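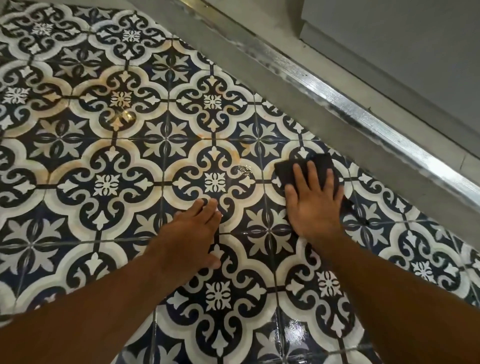

Re: Steady state in the Garklow atrial model

13 May 2021

Hello everyone,

Thank you so much for the quick reply, and for pasting in the settings, which saved me a lot of guessing! I've quoted the part I'm answering so that people who missed the start can follow along.

> I'm running the Garklow model in Sistance with the published starting
> values. The first few beats look fine, but sodium inside the cell keeps
> creeping up, and by beat 100 the action potential is clearly shorter than
> at the start. Is the file wrong, or am I?

I don't think either of you is wrong. The starting values in that file were saved from a cell at rest, and once you pace it the sodium has a long way to travel before it settles (slow pools are like that, and this one is slower than most). When I paced it at a cycle length of 2000 ms last December, I let it go for 360 beats and was still seeing a small drift in sodium, though the shape of the action potential had stopped changing to my eye well before then.

A couple of things you might try. First, check that your stimulus current is being carried by potassium. The Luik version of the file does this, but the older one leaves the stimulus out of the ion balance altogether, and then you can wait all night and the thing will never really settle. Second, save all the state values at the end of a long run and start from those next time. I keep 4 sets, one for each pacing rate I use, and it has made my life so much easier.

If you still see drift after that, do send me your output and I'll gladly run it in Zestent over here and compare. My money is on the stimulus, but I've been wrong about this model before!

Warm wishes to all, and good luck with the long runs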